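Flikthorpe Serving Tray, Rectangular, Wood Grain

Trays and Tableware > Serving Trays > Rectangular

Item: Flikthorpe rectangular serving tray
Finish: Orange-brown wood grain, darker rim
Range: Dellevis
Supplied: Singly or in cases of 8
Availability: In stock

Product overview

The Flikthorpe is a low rectangular tray for carrying and presenting crockery. It belongs to the Dellevis tabletop range and is sized to take one place setting of bowl, saucer plate, and cup, with space left for flatware along one long side. It is stocked for cafes, guest houses, care settings, and office kitchens, and is also sold for home use.

The tray has a raised rim on all four sides and rounded corners. The rim is continuous, with no handle cutouts, so the edge stands at the same height all the way around. The tray is lifted by the short sides with the fingers under the rim. Customers who need cutout handles should order the Pal tray, listed under related items.

Surface and finish

The base is finished in a light wood grain with slight streaking along its length. The rim is a darker shade of the same orange-brown. Grain and tone differ from one tray to the next, and trays ordered in separate batches should not be expected to match exactly. If a close match matters, order the full quantity at one time and state this in the order notes.

The finish is satin and resists light scuffing from glazed crockery. Unglazed foot rings on stoneware and some hand-thrown bowls will mark it over time. Use a liner with these pieces. The Hultix liner is cut to the inside dimensions of the tray and lies flat without adhesive.
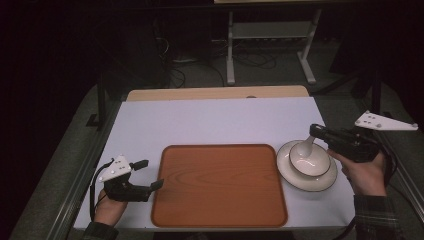 Flikthorpe tray on a white tabletop, with white bowl and plate. Tableware not included.

Rim-line tableware

White tableware with a thin dark edge is listed separately in the Dellevis range and can be ordered with the tray. The bowl stands on the saucer plate, and both pieces can be placed at either end of the tray. The saucer plate has a shallow center without a locating ring, so the bowl can shift if the tray is carried at an angle. For service over a distance, carry the bowl directly on the tray or place a paper coaster between bowl and plate.

The dark edge on both pieces is fired under the glaze. It is not affected by normal dishwashing. Chips to the edge expose the white body and cannot be repaired. Chipped pieces should be withdrawn from food use.

Placement and use

Set the tray down on a flat, dry surface before loading it. On tables with a smooth top, the four non-slip pads under the base hold the tray in place during normal serving. The pads are fitted at the factory and replacements are available in packs of 19. Clean the underside with a damp cloth and let it dry fully before fitting new pads.

Place heavier items toward the middle of the base. Keep tall glasses and filled jugs away from the short sides, where they are most likely to be tipped when the tray is lifted. The rim will hold a small spill but is not sealed for standing liquid. Wipe up spills promptly, paying attention to the inside corners.

The tray is suitable for warm crockery. Do not place pans, oven dishes, or other items straight from the heat on the base. Do not use it as a cutting surface. It is not suitable for microwave, oven, or freezer use.

For placement on a table in regular use, position the tray with its long sides parallel to the near edge and leave clearance at each short side for the hands. Two trays can be set side by side on most four-seat tables, but the table should be measured first if plates are also to be laid directly on the top.

Care

Wash by hand in warm water with a mild detergent. Rinse and dry immediately with a soft cloth. Do not soak. Abrasive pads, bleach, and solvent cleaners dull the satin finish and will void the warranty. Dishwasher cleaning is not recommended for this item.

Tea, coffee, and tomato stains can usually be removed with a damp cloth and a small amount of baking soda. Test on the underside of the rim first. Rub with the grain.

Store flat. Trays may be stacked up to 8 high with a sheet of paper or a liner between each. Do not store on edge for long periods or next to a heater or dishwasher vent. If a tray has been stored on edge and rocks slightly when set down, leave it flat at room temperature under an even load for 2 days.

Ordering

Single trays are packed in a card sleeve. Case quantities are packed in an outer carton with paper between trays, without individual sleeves. Cases cannot be split. Tableware is packed separately and may arrive as a second parcel.

Check all cartons on delivery. Damage must be reported within 4 working days, with the carton and inner packing kept for inspection. Unused trays can be returned in their original packing. Liners and replacement pads are not returnable once opened.

Samples are available to trade customers. One sample tray is supplied per account and is credited against the first case order. For trade accounts, case pricing, or questions on batch matching, contact Alun Jarman in the tableware department through the inquiry form.

Warranty

The tray is covered against splitting of the base, separation of the rim, and lifting of the finish under normal use for 2 years from the date of delivery. Surface scratches, heat marks, staining, and damage from machine washing are excluded. Proof of purchase is required.

Related items

Hultix tray liner, cut to fit Flikthorpe
Pal tray with cutout handles
Dellevis bowl, white with dark edge
Dellevis saucer plate, white with dark edge
Replacement non-slip pads, pack of 19

Page updated 19 May 2025. Specifications may change between batches. Colors shown on screen may differ from the item supplied.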